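Skerkau, the new cut

turketti46
Saw it at the 3 pm matinee. 19 minutes longer and I couldn't name one scene that needed it. Does anyone really buy the "restored vision" line? 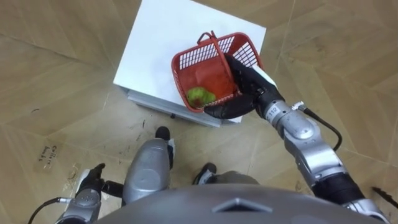

The ferry part drags worse than before.

rahimi_reel
Disagree. The sister finally has a reason to leave. Daneshvar always said the short version wasn't his.

turketti46
Davoud Daneshvar said that once there was a box set to sell.

Rakham
Half with you. Sound mix is better, ending isn't.

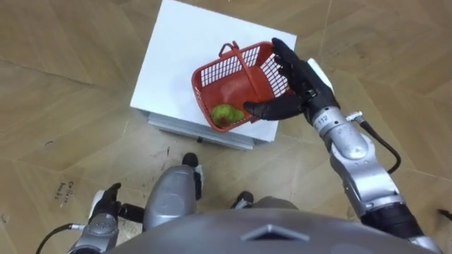

I'd still take the old one, scratches and all.

rahimi_reel
Watch it twice, then complain.

turketti46
At those prices? No.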